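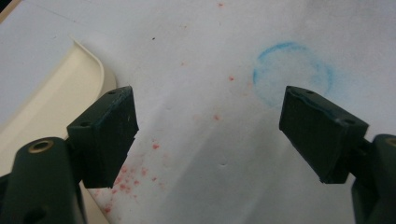 Gripper open over the test sheet, circle upper right. Jaw pads are the dark green blocks with the screw holes.

Checking jaw contact with chalk and paper

Use this procedure after fitting new pads to the Gravau hand-held gripper, or after any change to the linkage. It shows where each pad touches a flat surface and whether the two tips reach it together. Allow 42 minutes the first time.

You will need:
Plain white paper, the largest sheet you have
Blue and red chalk
A shallow tray
Hex key for the pad screws
Dry cloth
Steel rule

1. Lay the paper over the edge of the tray and smooth it by hand. Small wrinkles do not matter. Move the sheet if a crease runs through the spot where the tips will land.

2. Draw a circle in blue chalk, a little wider than one pad. Go over the line twice so that there is loose pigment to pick up.

3. Crush a short piece of red chalk and sprinkle it on a separate part of the sheet. Keep the two colors apart.

4. Open the jaws fully. On our Boros linkage full travel is 44 mm. Yours may differ if you cut the arms from the older Jinddale drawing.

5. Lower the right tip onto the circle, press lightly, and lift straight up. Do not drag. Turn the pad over and look for blue. An even band along the tip edge is correct. Color at one corner only means the pad is twisted on its arm.

6. Repeat with the left tip on the red powder.

7. To correct a twisted pad, loosen both screws half a turn, seat the pad against a flat block, and tighten the screws alternately. Wipe the pad and test again on a fresh part of the sheet.

8. Close the jaws just above the paper and compare tip heights with the rule. Shim the lower side at the arm if they differ by more than the thickness of a card.

Blue on the top edge of a pad does not count as a contact mark. It comes from brushing the line on the way in. Wipe it off before the next press.

Scuffed pads can stay in service. Replace a pad if a chip reaches the flat inner face. The Vument pad file, revision 318, prints without supports.

Last updated 25 Dec 2025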